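Home | Stories | Archive | Contact

Tayla Gilchrist had the table before she had the room. Her aunt gave her 30 days to move it, so she moved it.
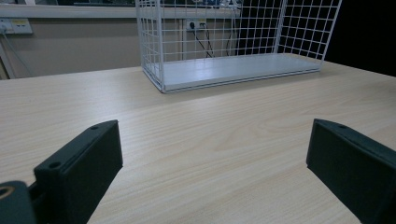 Siltholm, January

She liked the pale wood and the long streaks in the grain. She kept the basket at the back, near the wall, and ate at the other end. Iver called at 2 to ask if she would sell.

"No," she said.

"You don't even have chairs."

"I'm getting chairs," she said - and wrote it down.

Last updated: January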